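Living > Kitchens > Features

We use cookies to remember your reading preferences. Accept / Manage settings

The wet corner

By Gaurav Negi

In most kitchens, people show you the stove first. They talk about the oven, the drawers that close softly, the place for the coffee machine. When I visit a kitchen for this magazine I ask to stand at the sink, and I stay there until somebody needs it.

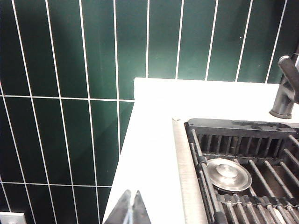
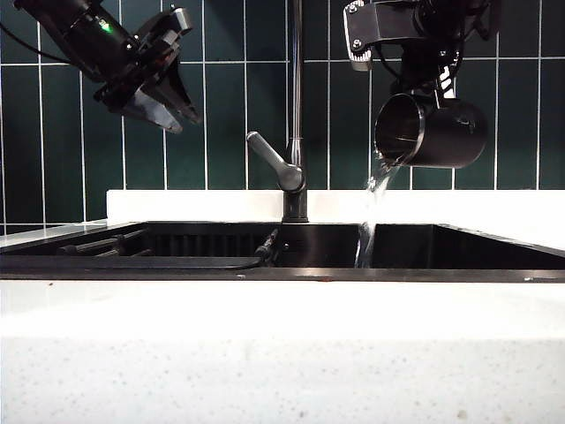

Green tiles, white counter.

For 14 years I have written about rooms, and the question I receive most from readers is still about the wall behind the faucet. What should it be made of, how high should it go, and will I hate the cleaning? My own opinion has changed many times. I used to recommend one big sheet of glass, and then I lived with one. Every drop left its mark there, and I was wiping it before breakfast. Now I like narrow tiles set upright, one straight above the other, in a deep green and with thin white lines between them. The gloss takes the light softly and the color becomes darker toward the corners, so the wall does not look the same all over. With white grout you must be a little patient. I clean mine with a soft brush and warm water, and in January I do it properly, with the window open and the radio on.

Lalit Uniyal, who fitted kitchens in Sudel before he opened his small showroom Gradora, has a strict view about the stacked pattern. In a brick pattern, he told me, the eye forgives a crooked tile. In a stacked pattern the lines run all the way down to the counter, and one bad tile spoils the whole column. He draws the first column with a long level and does not begin from the corner of the room, which in old houses is almost never straight. He also orders more boxes than he needs and keeps the extra ones under the stairs. "The color comes from the oven," he said. "Next year the oven gives you another green."

The second matter is the edge of the sink. I prefer a basin that is mounted under the counter. You can push the crumbs and the water directly in with your hand, and there is no raised rim where old food collects. The joint below must be sealed with care, and you should look at it from time to time with a flashlight. Uniyal charges 407 for cutting and polishing the opening in a stone slab, and he does not give discounts on this part of the work.

About steel I have less to say. A brushed finish hides the small scratches and a polished one shows them all. Rub along the lines and never across.

Then there is the grid. For a long time I thought it was one more object which somebody wanted to sell me. My sister put a black one in her basin, and after nine weeks I bought the same from a catalog by Undside. A glass that slips from the fingers lands more gently on the coated rods, and lettuce can drain there while you prepare the dressing. But black is not a lazy color. In places with hard water the gray marks come quickly, first on the flat parts where the drops remain. Vinegar in equal parts with water takes them away from mine. I lay the cloth on the rods, wait as long as it takes to drink a tea, and rinse well. Keep the vinegar away from marble.

The faucet should be tall enough for your biggest pot. Bring the pot to the shop. People may look at you, and you will survive it. A single lever at the side is easy to move with the wrist when the hands have dough on them, but check first that it has room to swing back without touching the wall.

My neighbor, Mrs. Þrastardóttir, has none of these things. Her sink is white enamel, chipped at the front, and her wall is painted with oil paint which she renews herself. She washes everything by hand after lunch and dries it at once with a linen towel.

Contact the editors | © 2022 Living Features | Back to top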